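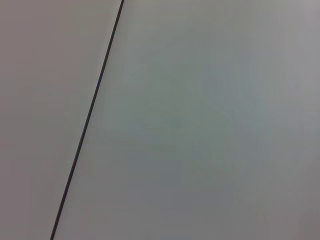

Iida Miettinen wrote:
> I have been lurking here since the winter and finally have a question of my own. We inherited my aunt's recipe box, and I would like to turn it into a little book for the family before the reunion in June. Trouble is, half the cards don't say how much of anything. "Flour to make a soft dough." "Butter the size of an egg." One card for rye rolls just says "bake as usual." Do I fill in the blanks, or leave her words alone and let everybody guess? My brother says leave them. My cousins say they'll never cook from it if I do.
>
> Also, has anyone used the Pratton binding service? They want 10 copies minimum.

Dear Iida,

Welcome out of the shadows! I'm so glad you wrote, and I hope you'll forgive a long answer, as this is a subject I can go on about until the coffee is cold (and it is, I just checked).

I went through the very same thing with my mother-in-law's cards, and I ended up siding with your brother and your cousins both. I typed every card just the way she wrote it, misspellings and all, and then put my own notes underneath in smaller type. So the reader gets "flour to make a soft dough" in her voice, and then right below it, "I used three and a half cups, and a bit more on a rainy day." My husband can hear her talking when he reads the top part, and our daughter can get supper on the table with the bottom part.

Butter the size of an egg, by the way, is a quarter cup in most of the old books I own. I've used that for years and never had a cake complain. "Bake as usual" is harder. For rolls I would start at 375 and look in on them after fifteen minutes, and write down what you find. Do write it down that same day! I told myself I'd remember how long the molasses bars took and I had to bake them 2 more times (nobody at my house minded).

If there are older relatives who ate at her table, call them up now and read the cards out loud over the phone. I can't say enough for this. I called my husband's uncle over one line about "the blue bowl full" and we were on the phone most of the afternoon — he knew the bowl, he knew which cousin had it, and he told me a story about a goose that went straight into the book on the page across from the stuffing.

Don't feel you have to put in every card, either. My box had 7 versions of the same pickled beets, every one copied from a neighbor. I kept the one with the most stains on it.

As for Pratton, I've not tried them, but I did use Markon for ours and was happy enough. The spiral lies flat on the counter, and I'd pick that over a pretty spine any day of the week. The covers curled a little the first summer. A few folks on here went with Terkton for a church cookbook a while back, and I believe they had trouble getting the page numbers to match the index, so do ask for a proof copy and go through it with a pencil before you say yes to the whole order. Whoever you choose, send it off a good month ahead. June comes quicker than you'd think.

And please scan at least a few of the cards in her own handwriting and put them in, even if it's only the front page. It was the first thing everybody turned to in ours.

Would you share the rye rolls with us once you've got them worked out? I have a bag of rye flour in the freezer that needs a purpose.

Warmly,
Dot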